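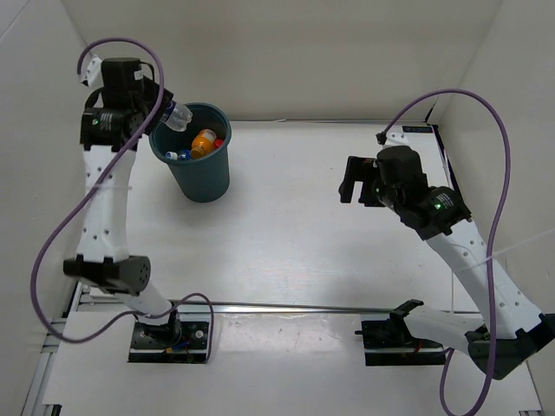

Reading time: 2 minutes

Setting up border alerts in Cludero

Cludero follows news from conflict zones and border regions and sends you a short alert when something changes. Getting your first alert through is a great moment, so let's get you there!

Before you start, you'll need a Koststead account and the update from May 2023 or later.

1. Open Settings and choose Regions.
2. Type a border crossing or district, such as Drimville, and press Add. You can follow up to 195 places at once.
3. Pick your sources. Official statements and news agencies are ticked already - leave both on for your first week, as they often read quite differently.
4. Set the alert level. Level 1 sends everything, level 3 sends only major events such as a closed crossing or a troop movement confirmed by two sources.
5. Press Save, then Send test alert.

Note: The test alert carries the code 1207. If you see it on your phone, you're connected. Well done!

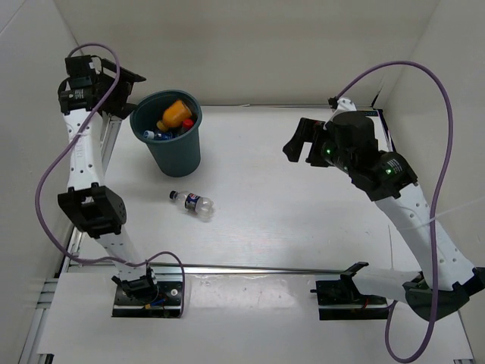

6. Go back to Regions and open the map view. Drag the edge of the shaded area to cover both sides of the border (it's lovely and quick once you get the hang of it).
7. Choose a language for translated reports. The original text stays one tap away.

Caution: Alerts marked Unconfirmed haven't been checked by the Fedoruk desk. Please don't use them to plan travel.

Note: Your archive holds 600 alerts. Older ones are deleted, so export anything you want to keep under Settings, Archive, Export.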